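Trandbridge Youth Robotics – spring progress report

Hi Mitali,

You asked for something shorter than last time, so I'm going to try (no promises!). This covers everything from the start of March up to the end of May, and the spending sheet is in the same folder as before.

The big news first: we took two teams to the regional qualifier in Ciltthorpe and the younger one came home with second place! They were in the line-maze category, which they'd only picked up after Christmas, and Carolina Carvalho had them running practice rounds on the hallway floor until the custodians wanted the lights off. The older team finished ninth. Their sorting run was great in the morning and then fell apart in the afternoon round when they swapped in a new color sensor and didn't recalibrate. They know what happened, they wrote it up themselves, and I've put their page in the folder because I'm kind of proud of it.

Sign-ups are still climbing. We had 172 kids come through at least one session this spring, counting the open evenings at the Pappas branch library, and the Tuesday-style drop-in format we tested there is staying. Ermelinda Marinho has taken over the beginners completely, so I can finally sit with the competition kids for a full two hours.

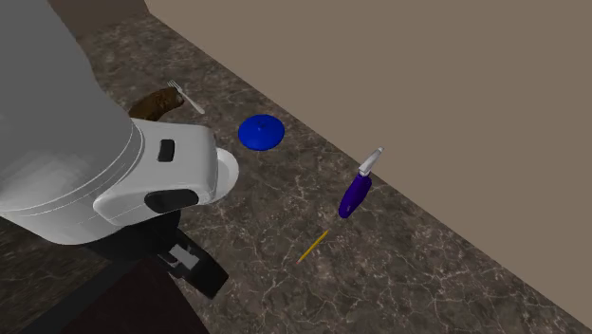
On money, we're $850 under on travel, mostly thanks to Amândio Patrício driving the van both ways and the host school putting everybody up in the gym. I'd like to move that over to parts if you're okay with it. We burned through motors faster than I budgeted, and five of the older controllers won't hold a program anymore. I've priced replacements and the quote is good until the end of June, so a quick yes or no by email would be a huge help.

One thing is behind, and that's the mentor training. Eliseo Cisneros was going to run it in April, but his shifts changed and we couldn't find another evening that worked for all the new mentors. It's now set for June at the Gostov site, starting at 6 p.m., and you're very welcome to come by – there'll be pizza.

Next up is the summer build, and I'll send the schedule as soon as the rooms are confirmed.

Recent reports
Winter progress report
Open evenings at Pappas: what we tried
Parts and equipment list, spring
Ciltthorpe qualifier: team write-ups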